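Le tiroir du bas

L'offre tient en une phrase, imprimée en grand sur la brochure de Trunar : « Étim range, vous soignez. » Passons sur l'accent, que le site de la marque oublie une fois sur 2 (officiellement, c'est Etim). Le robot se loue au mois, avec deux bras, deux mains et un abonnement à une assistance téléphonique qui répond très bien jusqu'à 17 heures.

On m'a prêté la bête en août, dans une chambre d'essai équipée comme il faut : un lit d'hôpital, un chariot médical, des boîtes de médicaments. La mission paraît modeste : s'occuper du tiroir du bas. Quiconque a déjà cherché quelque chose dans un tiroir du bas sait qu'elle ne l'est pas.

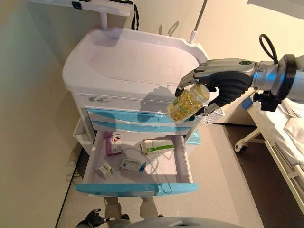

Etim est lent. Le commercial préfère « posé ». Il aborde chaque flacon avec la gravité d'un sommelier, marque une pause dont je n'ai jamais su si elle relevait du calcul ou du doute, puis se décide. Nneka Anozie, qui suit les essais pour Felivton, le distributeur français, m'assure que la pause est réglable. Elle l'est : six niveaux, du recueillement à la simple hésitation. Au dernier, j'ai reculé ma chaise.

Les bouteilles lui plaisent plus que les boîtes, semble-t-il. Une bouteille est ronde, elle pardonne. Une boîte en carton posée de travers exige de choisir un côté, et Etim n'aime pas choisir. La notice recommande de « préparer l'environnement », autrement dit de ranger un peu avant l'arrivée du rangeur.

Reste la main, vendue comme une pièce à part entière sous le nom de Stindness. Quelqu'un a été payé pour trouver ça.
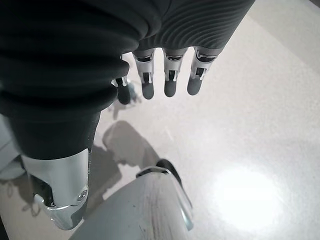
Trunar facture 108 euros l'entretien annuel par main, manchon compris, et promet environ 1 000 heures avant la première révision. Je n'ai pas eu le loisir de vérifier. J'ai en revanche lu les conditions générales, où l'on apprend que les liquides, les poudres et « les gestes d'impatience de l'utilisateur » sont exclus de la garantie.

Faut-il louer Etim ? Pour un service débordé, pas encore : le temps de l'installer, une aide-soignante aura fini et sera partie déjeuner. Pour une école ou un centre de formation, la question se discute, à condition d'obtenir de Felivton la reprise du matériel sans frais. Nneka Anozie m'a dit que c'était négociable. Demandez-le par écrit, avant 17 heures.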